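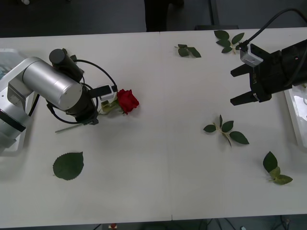 Larnitz writes working rules for two-armed robot benches. We look at the everyday side of good practice: who may stand where, how a table is set out, and how each hold is written down so that another team can repeat it. Handling light, awkward things needs rules of its own. With a rose, our sheet asks for the stem to be gripped just below the bloom, and for the second gripper to stay open and clear until it is called for. Loose leaves may stay on the table, but they must be noted before a run starts.

We began at Midham with 2 benches and a set of notes that covered almost 30 pages. The current rule book is 10 pages long. It covers cable routing, safe distances, stopping an arm by hand, and the words we use in the log. Barer and Ebihara both work from the same book, and each sends us its changes in June.

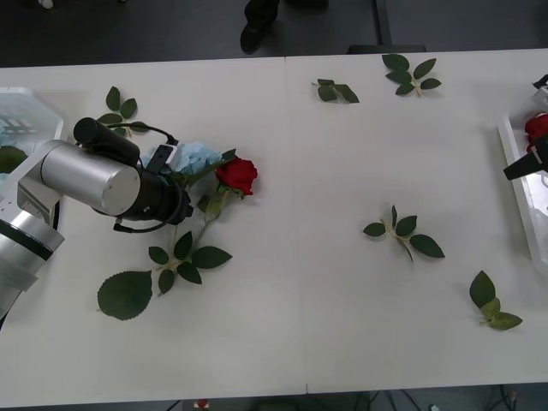 Rose, leaf sprigs and blue tissue on the bench, with trays at both sides.

Our rules are checked at the bench before they are printed. If two people read a line in different ways, it goes back to be rewritten. Copies are free to schools and small workshops. Visits to the Midham benches can be booked through the contact page, and closed shoes must be worn.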